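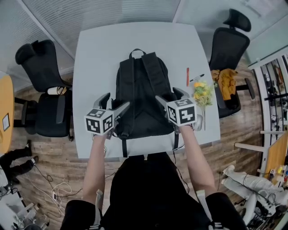

Where do you put your backpack at a shared desk?

Posted by Edit Kozma in Office & Workspace

We moved to hot desks in January and I no longer own a hook, a drawer or a corner. Putting my black backpack on the table eats half of it. The floor is the floor. So I've been draping it over the top of the chair, where it slides off around the time I stop thinking about it. What do the rest of you do?

Ottó Deák
Chair, always. Don't balance it on the edge like a cat. Feed the bottom half down into the back and let the top fold over.
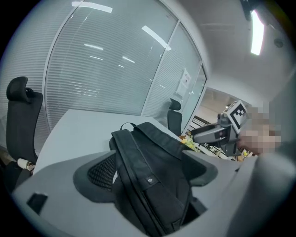
Take the laptop out first, then your lunch, then whatever you've been carrying since college. A full bag will pull a light chair over the second you stand up. I learned this in front of 200 people at a training day in Drorthorpe.

Piroska Csonka
get a locker

Mariann Juhász
Ottó is right about the weight, less so about "always." If your chair has a headrest, use somebody else's. What works for me:

- Pick a chair with a wide, low back and let the bag hang down the middle, carry loop up so you can grab it.
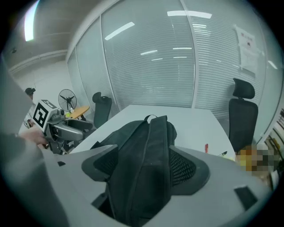 - Tuck in the straps. Chair wheels eat them.
- Zip everything. I once fed 90 cents and a good pen to the carpet.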